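4.2 Collection sessions

All demonstrations were recorded by the 51 students enrolled in the course, working in pairs with the Wekar hand-held gripper. One student held the tool and the other was supposed to keep the log. The log has gaps, most of them in October, when midterms were on. Over the semester the class recorded 1,964 demonstrations, of which 199 were dropped before training for the reasons given in Section 4.3.

We had planned to fix the background. The first draft of the protocol, written by the second author in a hopeful mood, called for a bare table and a plain wall. The students took the tools home and recorded wherever they had a surface, and by the second week we had stopped sending reminders. Figure 3 is typical of the cloth task, in which a soft item must be picked up, carried over the table and put down without disturbing its neighbors.
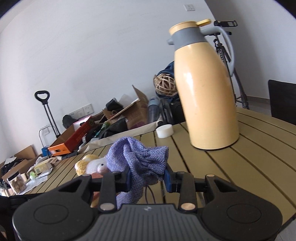
Figure 3. Cloth task, cloth grasped. A knitted cloth is held between the blue finger pads above a round slatted table; a vacuum flask and a plush toy stand nearby.

Knitted items gave more trouble than anything else in the set. A cup has the decency to keep its shape once it is grasped. A cloth hangs as it likes, and its loose end can drape in front of the tool and hide part of what the policy most needs to see. Archana Mathur proposed that students grasp every cloth at its center. Most of them tried this, and they disagreed on where the center of a crumpled cloth is. We kept both their grasps and their disagreement in the training data.

Labels were assigned in Setus by 2 annotators per demonstration, with Ada Orlandini settling the ties. The commonest dispute was over when a carry ends and a placement begins. The guidelines now say that placement starts at first contact with the table, a rule that works well for cups and leaves a dangling cloth "placed" while most of it is still in the air.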